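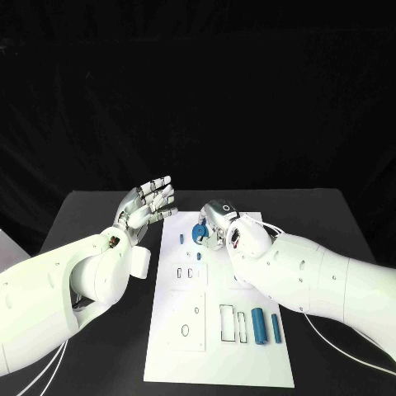
Figure 3. View from the head camera during a demonstration on the Stostness board. The right hand holds the round disc over the upper part of the board and the left hand is open. The thick and thin cylinders lie next to the two tall frame outlines.

4.2 Collecting demonstrations by remote control

All demonstrations used in Sections 5 and 6 were recorded on the same robot, with an operator driving both arms and both hands from the Woo station. The operator wears a tracked glove on each hand and a headset that shows the head camera view (Figure 3). Wrist position and orientation are sent to the arm controller as targets relative to the pose at the moment the clutch pedal is pressed. Finger joint angles are mapped to the robot hand by the retargeting step described in Section 3.3. When the pedal is released, the arms hold their last pose and the fingers keep closing or opening as the glove commands. We found this split useful. An operator who runs out of reach can let go of the pedal, move their own arm back to a comfortable place, and go on without dropping the part.

The task is a layout task. Blue parts are placed on a white board that is printed with thin black outlines, and each part has one outline that it belongs to. The board lies flat on a dark gray table with its long side pointing away from the robot. A black curtain hangs behind the table so that the background stays the same from one session to the next. The parts differ in size by a good deal. The disc can be held between the thumb and fingers with room to spare, while the small peg near the back of the board leaves very little surface to hold, and the fingertips hide it from the head camera as soon as the hand closes.

Each demonstration starts from a layout drawn by the session script. The script gives a starting place for every part and the target outline for the part that is to be moved. A helper sets the parts by hand, steps back, and presses a button that starts the recording. The operator then picks up the named part, moves it to its outline, lets go, and brings both hands up and clear of the board. The recording ends when the operator says "done" and the helper presses the button again. We did not ask operators to move at a fixed speed. We did ask them to stop for a moment above the outline before lowering the part, which makes it easier to split the recordings into phases later.

Operators were free to choose which hand to use. In practice the choice follows the side of the board where the part starts, but there are exceptions near the middle. When one hand is working, the other is usually held open above the board. We considered asking operators to park the idle hand at the side of the table. In early trials this led to long reaches each time the hand was needed again, and operators tended to forget the instruction, so the data contained both habits with no label to tell them apart. In the final protocol the idle hand may stay over the board as long as it does not touch a part. Section 6.4 looks at what this does to the learned policy, which sometimes copies small drifting motions of the idle hand that have nothing to do with the task.

Some parts need both hands. If a cylinder lies in a direction that the placing hand cannot match, the operator passes it from one hand to the other in the air, turning it during the handover. Handovers are the slowest phase in the data and the one with the most dropped parts. The thin cylinder is the worst case, as it tends to roll along the fingers of the receiving hand before the grip closes. Francine Nguyen, who recorded the largest share of the sessions, settled on a method in which the receiving hand comes up from below with the palm open and the giving hand simply releases. The other operators took it up after watching her recordings. We kept the earlier handovers in the set, and they are marked with a separate tag.

4.3 Teaching by hand

For comparison we also recorded demonstrations in which a person moved the robot directly. The arms were put in gravity compensation mode and the teacher stood beside the table and guided one arm by the forearm and wrist. The hands cannot be moved this way without straining the finger drives, so the grip was opened and closed with a foot switch. This limits the method to one arm at a time and to a single grip shape per part, chosen before the recording starts.

Teaching by hand gave smoother wrist paths than remote control, and new teachers needed less practice before their first usable recording. It had two drawbacks. The teacher's arms and body often block the head camera, which means that the images at training time do not match those at test time. We tried to get around this by replaying each recorded motion with the teacher out of view and storing the images from the replay. Replays of the disc went well. Replays of the small peg often failed, because an error of a few millimeters at the grasp is enough to miss it. The second drawback is that handovers cannot be taught at all with one arm guided at a time. For these reasons the hand-taught recordings are used only in the comparison in Section 5.3, and every other result is based on remote control.

4.4 Filtering and labels

After collection, each recording was checked in the Eletum viewer by someone other than its operator. A recording was rejected if the wrong part was moved, if a part not named by the script was pushed off its place, if the part came to rest outside its outline, or if the tracking of either glove was lost while the pedal was down. Recordings with a dropped part were kept when the operator picked it up again and finished the task. Of the remote control recordings, 1435 were accepted and 359 were rejected. The most common reason for rejection was a part resting across the line of its outline. This happens mainly with the parts that roll, and in many cases the part moved after the hand had already let go.

Accepted recordings were split into four phases: reach, grasp, move, and place. The split points come from the finger joint angles and the height of the wrist above the board, and the reviewer corrected them where needed. Each recording also carries the name of the part, the hand or hands used, and an operator code. The operator code is not given to the policy. We use it only to build the held-out split, in which all recordings from one operator are left out of training.

The cameras and joint encoders run on separate clocks. We align them with the Drellell time server and drop any recording in which the gap between an image and the nearest joint reading is longer than one control step. This check runs before a recording reaches the reviewer, so the recordings it removes are not part of the rejected group given above. Most of them come from one session in April, when a network switch had to be replaced.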